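Pre-session check, cloth spreading task, Flerna floor area. Checked by Llinos Bevan, November.

- [x] Sheet laid out on bare concrete, creases left in
- [x] Both light-blue clips on the far edge
- [ ] Cables clear of the sheet by one pace

**Comment:** Cable on the left is too near the sheet. Re-route before the next batch. Item stays open.

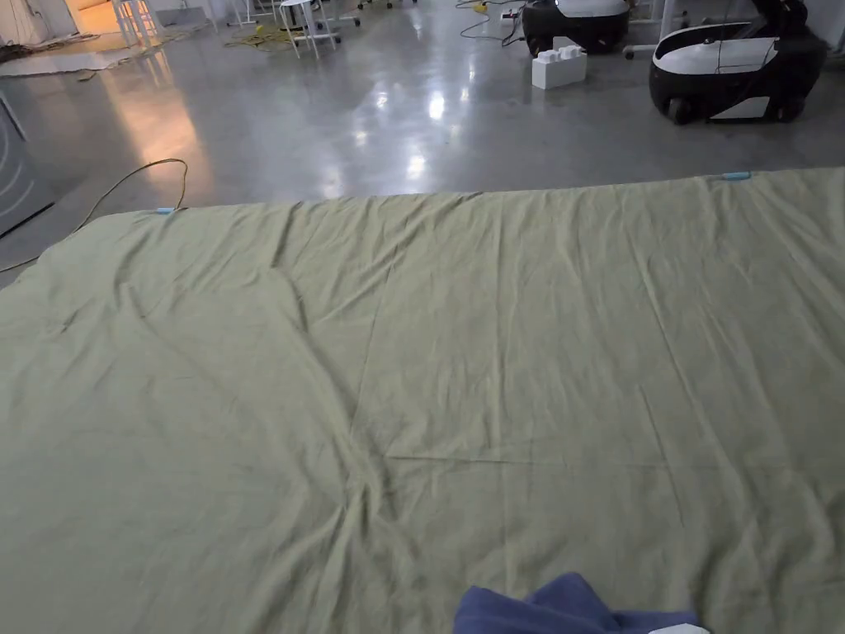

- [x] Wheeled units parked beyond the far edge
- [x] Gripper charge logged at start
- [x] Episode counter matches the Brullum log (637)

**Comment:** Discard any episode where a clip comes off the hem. Mark it "D" in the log and do not re-use the number. Up to 230 episodes per operator per shift.

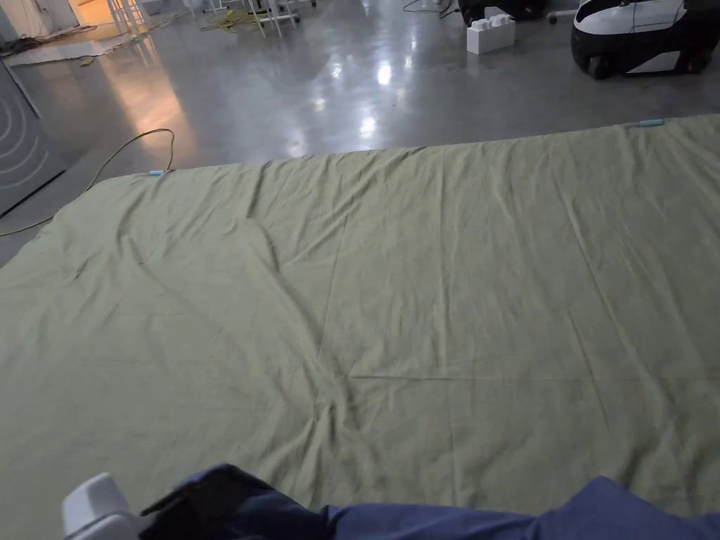

- [x] Sleeves fastened at the cuff
- [ ] Spare clips in the Zinum box

**Comment:** Two spares short. Reorder.

Result: pass with 2 open items. Recheck at 14:00. LB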